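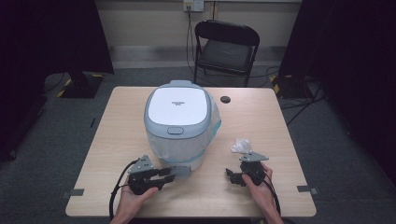 Filippos Stamatopoulos
Contributing Editor

The station at Hornwood takes up less floor than a parking space. It has one table, two hand-held grippers and a trash can with a flat lid, and most of the work of keeping it running goes into things a visitor would walk past.

The task this month is the can. An operator works it with the grippers, one in each hand, and the recordings go to Drinesetti, where they are used to train a two-armed machine. The lid has to be dealt with, and so does the bag, which is translucent white plastic and never hangs the same way twice. Clear film is the hard part for any vision system. A crumpled piece of wrap on a light wooden tabletop is easy to miss, even for a person.

Setup starts with the table. There is a small gray piece of tape near each of the front corners, and the table is checked against them before anything else is switched on. Then come the grippers. Each has a gray metal plate on top of its black jaws, and the screws under the plate work loose. The crew checks them every 200 takes. A plate that shifts by a hair will spoil a whole afternoon of recordings, and the fault may not show up until someone at Drinesetti opens the files.

Cables are the other regular job. One runs from each gripper down past the table, left and right, and they wear where they bend. Hornwood logged 1163 takes in its first stretch and lost 40 of them to a bad connector on one side. The replacement, a Rocha part with a longer sleeve, has held up since - though the crew still keeps a spare in the drawer.

The stands behind the table have yellow and black hazard tape at the floor. Bump one and the checks start over, from the tabletop up.

The can stays until the count reaches 1746. In August the station moves on to folding towels, and the jaws will need softer pads.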